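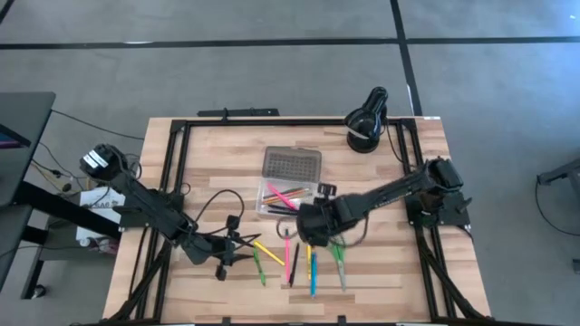 Ticket 1442: pencil case open on the bench, pens and cutting tools laid out below it.

Logged 4/26/26 by Orathai Thongdee
Item: Tanasarn clear pencil case, hinged lid
Fault: lid will not latch when the case is full

Lid closes flat with the case empty. With the full set in, it lifts at the front corner. The pens were going in diagonally, so the caps stack on top of each other and hold the lid up.

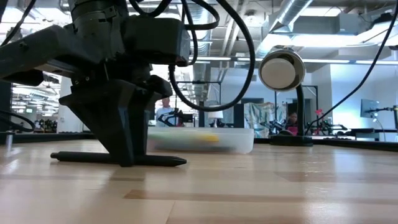 Tried the long items first, laid flat against the back wall with all clips turned sideways. Lid latched, then popped on the second try. Removed the scissors - latched 19 times out of 19.

Comment, Lertchai Chaimongkol:
Same fault on the Dultoncombe order in December. The latch tab was fine on that one too. Check for a stray cap under the pens before swapping the case.
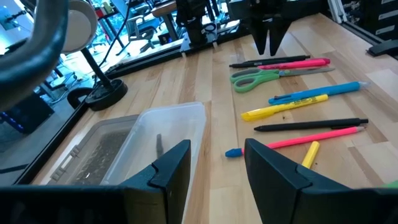 Cap check done, no change. Scissors to be stored separately in the drawer. Highlighters go in last, beside each other, any colour order.

Status: closed, no replacement case needed. Reopen if the hinge starts to whiten.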